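Was der Koffer wirklich aushält

Wer zum Ende der Sommerferien am Gepäckband steht, sieht sie in allen Farben vorbeiziehen: Hartschalenkoffer mit Rillen, Aufklebern, Kratzern. Für viele Reisende ist der erste Kratzer ein Ärgernis. Aksel Gunnlaugsson sieht das gelassener. Er repariert in Gellstead seit 30 Jahren Gepäck, und seine Werkstatt im Erdgeschoss eines Eckhauses ist im August so voll, dass die Kunden im Treppenhaus warten.

»Kratzer sind Oberfläche«, sagt er. »Ich schaue auf die Kanten.« Gemeint ist die Stelle, an der die beiden Schalenhälften zusammentreffen. Dort sitzt der Reißverschluss oder der Rahmen, und dort kommt ein überpackter Koffer unter Spannung. Gunnlaugsson drückt mit dem Daumen an der Naht entlang und achtet darauf, ob sie überall gleich nachgibt. Danach kommen die Ecken an die Reihe, dann die Füße und zuletzt alles, was aus Metall ist: Ösen, Stifte, Ringe.

Die Rillen in der Schale dienen übrigens nicht allein der Optik. Sie versteifen das Material, ähnlich wie bei Wellblech. Dafür reiben sie überall dort, wo etwas Hartes vorbeistreift, und auf dunklem Kunststoff sieht man das besonders deutlich. Wer seinen Koffer häufig aufgibt, lebt mit hellen Streifen auf den Rippen oder kauft eine matte Schale in einer mittleren Farbe.

Gegen Klebereste von alten Gepäckaufklebern hilft etwas Speiseöl, das man 2 Stunden einwirken lässt und dann mit lauwarmem Wasser und Spülmittel abnimmt. Nagellackentferner mit Aceton greift viele Kunststoffe an und hinterlässt stumpfe Flecken. Scheuermilch auch – Gunnlaugsson bekommt jeden Sommer einige Koffer auf den Tisch, die jemand damit retten wollte.

Eine einfache Reparatur, etwa ein neuer Fuß oder ein Ring am Reißverschluss, kostet bei ihm rund 72 Euro, inklusive Durchsicht der Rollen. Bei günstigen Modellen raten manche Händler eher zum Neukauf. Im Fachgeschäft Szalai in Flarkstead nimmt man solche Stücke immerhin zurück und baut brauchbare Teile aus, die dann als Ersatz weitergehen.
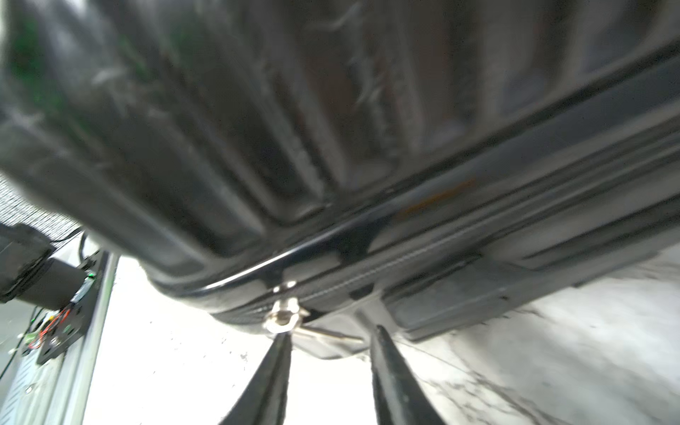
Vor dem Winter gehört der Koffer trocken und leicht geöffnet ins Regal, am besten stehend und ohne schwere Kisten obendrauf. Ein Stoffbeutel mit Lavendel schadet nicht. Den Reißverschluss zieht man vorher einmal ganz auf und bürstet den Sand heraus.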